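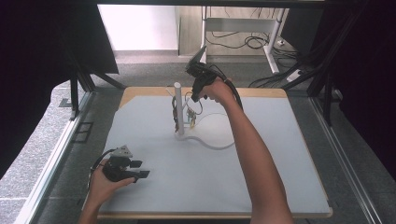
White upright post and wiring on the square table

Multura Exam Table Spec Set

Welcome! Multura is a free, plain-CSV collection of specifications for medical exam tables, treatment chairs and rolling stools, typed up from printed product sheets and checked by hand. If you've ever tried to compare the lowest seat height of two exam tables and found one in inches, one in centimeters and one hidden in a footnote, you already know why I'm so happy to have this finished.

The current release covers 139 models and 1,387 individual spec values. April brought a big batch of bariatric tables (finally!) and a much better way of recording armrests.

What's in the folder

models.csv - one row per model, with product type, base type and number of sections
specs.csv - one row per spec value, linked to a model by model_id
options.csv - 234 add-on parts, such as stirrups, paper roll holders, side rails and foot controls
units.txt - the conversions used, with rounding rules
changes.txt - what moved between releases

Everything is UTF-8, comma separated, with a header row. Open it in a spreadsheet and you're off.

Main columns in specs.csv

model_id: short code, never reused, even when a model is dropped
spec_name: for example seat_height_min, seat_height_max, back_angle_max, weight_limit, table_width
value_raw: exactly what the sheet says, typos included
value_metric: the same value in millimeters, kilograms or degrees
source_page: page of the product sheet
checked: 1 if a second reader has compared the value with the page, 0 if not

Please keep value_raw when you make your own copy! It's the column I go back to most. A sheet that says "18 in. approx." is telling you something that 457 in value_metric can't.

How the values were collected

I typed the first pass from sheets that clinics had kept with their equipment. Taha Metwally did the second reading and caught a wonderful number of swapped digits, mostly in back angles. Where the two of us read a smudged figure differently, the value was left blank and the page number kept, so anyone with a cleaner copy can fill it in.

Seat heights are measured to the top of the uncompressed cushion if the sheet says so. Plenty of sheets don't say. Those rows have height_basis set to "unstated", and I'd be careful about mixing them with the others if a step-up height of an inch matters to you.

Powered and manual tables share the same file. Use base_type to split them: fixed, manual_crank, hydraulic or powered. Swivel chairs have two extra specs, rotation_deg and rotation_lock, and I love how easy these make it to pull a short list for a small blood draw room.
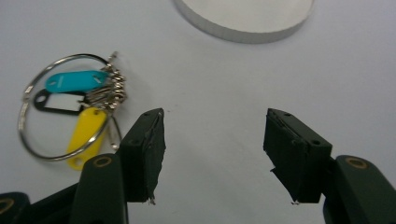
Known gaps

Weight limits are blank for 66 models. Some sheets give a lifting limit and some a static limit, and a few give one number with no label at all. Only clearly labeled numbers went in.

Upholstery colors are a mess. "Slate", "storm" and "dove" might all be the same vinyl, and I've made no attempt to merge them.

Shipping weights are missing for all stools.

Pediatric tables are thin on the ground so far. I'd be thrilled to get more.

What people use it for

The Shehu room planner reads models.csv directly to check door clearances, and Pena, a little script for comparing two tables side by side, ships with a copy of specs.csv. Oludance uses the stool rows in its seating exercises for students. Seeing three such different uses come out of one folder of spreadsheets has been a real treat.

Please don't use the set as a stand-in for the manufacturer's manual when you install, repair or load a table. Models get revised under the same name all the time, and the label on the unit wins.

Adding a model

Copy the last row of models.csv, bump the model_id and fill in what the sheet gives you. Leave unknown cells empty, with no dashes and no zeros. Add your spec rows with checked set to 0, then send both files along with a readable scan of the sheet. Single-model additions are very welcome, and so are corrections to one lonely cell!

Next on my list: split foot sections, then headrest ranges.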